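Hordale Community Boards > Home and Laundry > Black clothes and pale sheets

pridham_6
Posted Sunday
I fold all the washing on the bed, there's nowhere else in the flat. The trouble is the dark stuff. Every time I do a load of blacks I end up with lint and grey marks on the sheet and have to brush it down before bed. Do people put something under it, or fold somewhere else?

coutinho11
Kitchen table. Wipe it first. Never had a problem.

Bence Szénási
No room for a table here either, so it's the bed for me too. I do darks first, on top of the sheet, while the blanket is pushed to one side. Anything big and black gets picked up by the edge and laid out on the diagonal, then the creases come out with the flat of your hand.
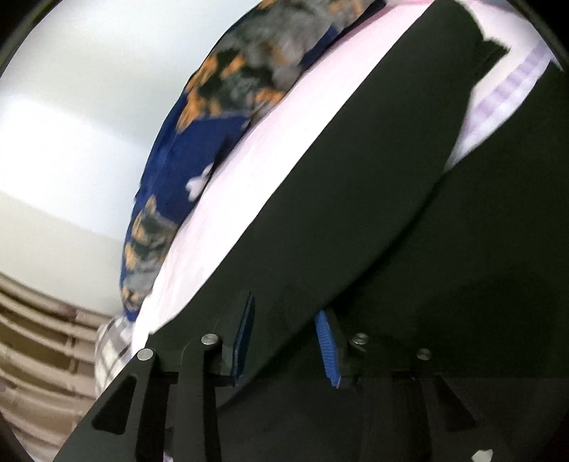

After that I fold it in half twice and put it straight in the drawer. The pink sheets do show everything, so they get washed every week regardless. The patterned blanket hides a lot more.

pridham_6
Why not fold on the blanket then?

Bence Szénási
Fleecy things shed onto black cotton and then you're there with the lint roller. I'd sooner have fluff on the sheet than on the clothes.

Andri Auer
Disagree with doing it on the sheet at all. If the dye is marking it, the clothes need another rinse. I had two black towels that bled for 6 washes. Cold water, inside out, half the detergent you think you need.

coutinho11
Towels aren't clothes. Most of what she's describing is lint, not dye.

Andri Auer
She said grey marks. Lint brushes off.

pridham_6
It's both, I think. The marks are from one pair of trackies and the lint is from everything.

Andri Auer
Wash the trackies on their own a couple of times, then see.

dodesent
I keep an old flat sheet folded at the foot of the bed and throw it over the top on laundry day. Shake it off the balcony after. Cost me $2 at the op shop.

pridham_6
Might try that. There's an old doona cover in the cupboard that would do.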